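Support > Hand-held Grippers > Nutinance Kit > My Tickets

Filed under: grip & release, pads, soft items

OK, continuing my log here so it's all in one ticket (sorry, I know the first half came in by chat!). We've had the Nutinance kit since January and I still like it a lot, but the grip reading drifts on soft stuff. Hard items are fine. Plush and fabric, not so much.

Tried so far: reseated the finger connector, went back to the stock profile, reran the zero with the fingers open. The reading should rest at 126 and mine sits at 131, which doesn't sound like much until you try to pick up something squishy with it.

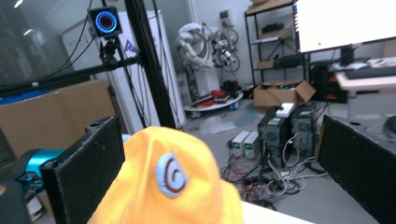
Yellow plush between the foam pads, spiral patch showing.

Next I swapped to the Karnier profile your team sent over. Better on the first few picks, then the same creep, up and up. I let it sit powered for 60 minutes before zeroing again (the manual kind of hints at a warm-up) and that helped more than anything else I've done. I've also been running it out over the big white board on the table, so there's a plain background and one less thing to argue about.

I'm holding off on the new pads until I hear from you. Log attached, first 1,000 lines only, the uploader choked on the rest. 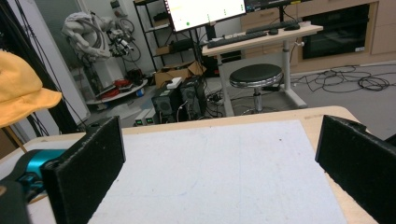 Does the kit need a fresh zero every time the finger pads are changed?
A fresh zero is needed after every pad change, with the fingers fully open and touching nothing. Save it to the profile before you close the app or it goes back to the old value.

Comments

padswapper: Same creep on ours with the Karnier profile. Warm-up fixed most of it.

mill_lane: did you check the firmware? the one before Nondton had a bug with the zero

tk_bench: We use Paulík pads on ours and had to redo the profile from scratch, fyi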